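Goalkeeper distribution under a high press

Flondmont conceded twice from their own goal kicks in January, and both goals started the same way. The keeper played short to the left center back, the receiving player opened his body toward the touchline, and the pass inside was already closed. I went back through my notes on the match to work out where the decision went wrong.

The first thing to separate is the short goal kick from the build-up that follows it. Playing short is cheap if the second pass exists before the first one is made. Against Sinell it did not. Sinell pressed with a front two set slightly wide, and their number ten stood on the Flondmont pivot. That leaves the far full back as the free player, and he can only be reached by a long diagonal or by going back through the keeper.

Tyyne Kiiskinen, who codes matches for a regional scouting service, sent me her log. Of 69 goal kicks over the period she tracked, the return pass to the keeper was available on most and used on very few. The center backs treat it as a failure. It moves one of the two forwards and opens the far side, so I would coach it as the default.
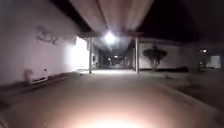

Spacing between the center backs is the second problem. Flondmont split them to the corners of the penalty area, which looks brave and makes every pass between them slow. A narrower pair, set like the two posts at the mouth of that walkway with a clear lane down the middle, gives the keeper a straight ball into the pivot and forces the front two to choose between closing the lane and closing a man. Yakubu Etim tried this with his under-18 side and moved the pivot five yards deeper to suit it. His keeper went long less often as a result.

The third point is the keeper's first touch. He takes it square, across his body, onto the stronger right foot. The pressing forward reads this and curves his run to match. A touch forward would hold the forward's attention for another second — enough for the full back to move up.

None of this needs new players. The attendance for the Sinell match was 2,645, and most of them were shouting for the long ball by half-time. I expect the coach will give it to them against Lida, at least until the first goal.

Recent posts
Throw-ins in the defensive third
Why Thaweesak should play as an eight
Zonal marking and the near post
Lida away: notes on a back three

Contact | Copyright, all rights reserved | Back to top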